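Search this book
Enter keyword or page

Filed under: Golf Skills > Course Management > Senior Secondary

Chapter 2: Reading the Green

A full round of golf has two parts that rarely get equal practice time. The long game takes the player from the tee to the edge of the green. The short game finishes the hole, and most of it is putting. This chapter deals with what happens before the putter moves: looking at the ground and deciding where the ball should start.

Every green slopes somewhere. Water has to run off it, so the person who built it gave it a high side and a low side. A putt hit across the slope will curve toward the low side, and golfers call that curve the break. The slower the ball is rolling, the more it breaks. A putt may hold its line for most of its length and then turn sharply in the last metre.

Players at the Dronden public course learn this early. The tenth green there drops from back to front, and a ball left above the hole is hard to stop. Regulars will take a longer putt from below the hole over a short one from above it.

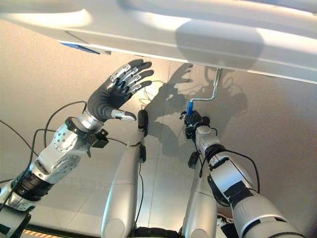 Speed comes before line. Until you know how hard you plan to hit the putt, you can't know how much it will curve. Walk from the ball to the hole and back along the low side, and feel the slope through your feet. Then crouch behind the ball and look again. If the two readings disagree, go back to the lowest point of the green and start from there.

Grass also matters. Longer grass slows the ball. On some courses the blades lie in one direction, and a putt rolling with them will run farther than one rolling against them. A green in August, when the surface is dry and firm, can play very differently from the same green after a week of rain. Old notes on speed should be checked on the practice green before each round.

The Bakhtiari drill, used in Section 2.3, needs a flat area, a few tees and roughly 50 putts. Record each result as short, long, high or low. A miss on the high side has passed above the hole, and a miss on the low side has fallen away below it. Beginners miss low far more often, and the record sheet will show whether you do too.

Key terms for this chapter: break, grain, high side, low side, pace.

Related chapters
Grip and Stance
The Plakard Chipping Method
Choosing a Ball
Starnel Course: A Hole-by-Hole Study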